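Dye notebook — February, shop bench, started 6:40 am

Walnut hull bath, third go. Vat 2 still has the rust ring so using the enamel pot from Balaskas. Hulls soaked since last week, smell is pretty bad, keep the door open.

Weights
Hulls, dry: 300 g
Test skeins, Evard wool, undyed: 17 small ones, tagged with string, knots not ink (ink ran last time)
Water: filled to the line, didn't measure. Should have.

7:15 heat on low. Want a slow climb. Last batch went up too fast and the color came out streaky on the outside, pale in the middle of the skein. Strained the hulls through the old curtain first, then a second time becuase there was still grit.

8:30 skeins in, wet first. Half had the alum soak overnight, half nothing. Walnut is supposed to take fine without it but the Tastside order wants to see both side by side and so do I.

Color going toward weak tea. What I'm after is darker than the beige knits, nearer a dry leaf.
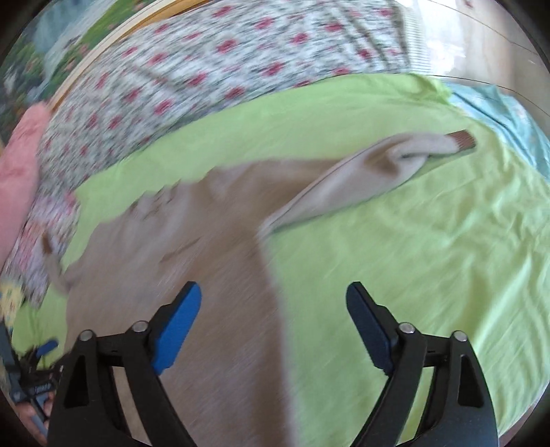 Beige knit on the green sheet.

10:00 pulled one from each half, rinsed, squeezed in a towel. Alum one is yellower. Plain one more gray-brown and I like it better. Both too light. Back to the pot, added the liquor from the second soak, roughly 900 ml.

Note on the tap water — Zerkmont switched us to the other supply and the kettle is scaling up fast. Hard water could be pulling the color dull. Try rain barrel next time if its not frozen. Do one skein in store-bought distilled as a check, label it properly.

11:20 iron. Tiny pinch in a separate jar, three skeins only, never in the main pot (see vat 2). Went dark in a couple minutes. Too dark, nearly charcoal. Handle is rougher too, a bit crunchy on the outside of the skein. Next time half the iron and pull sooner.

12:45 heat off, lid on, leave the rest to cool in the bath. No poking. Felting on the last batch was me stirring, I'm sure of it.

Knits: still the question of whether to overdye finished pieces or stick to yarn. Ribbing and doubled hems worry me, the dye doesn't get into the thick parts evenly. Would need a much bigger pot and a longer wet-out, overnight at least. Seams sewn in poly thread won't take walnut at all and will show up light.
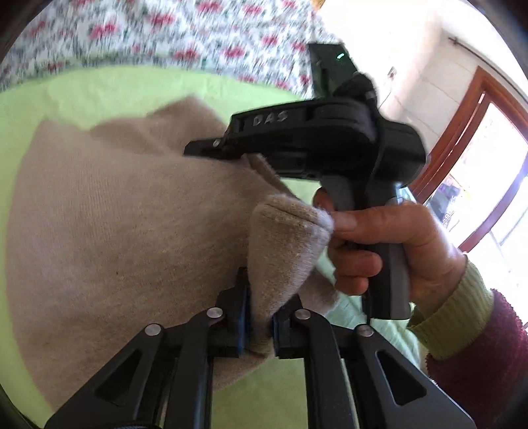 Left to do

— wash all skeins, neutral soap, lukewarm, no wringing
— half of each skein in the south window under card, other half open, for fade
— rub test on white cotton, dry and damp
— ask Evard if the 1,000 g cones are the same wool as the skeins, price is a lot better
— scrub the enamel pot before it goes back to Balaskas
— order alum, jar nearly out
— new gloves, left one has a hole, thumb is brown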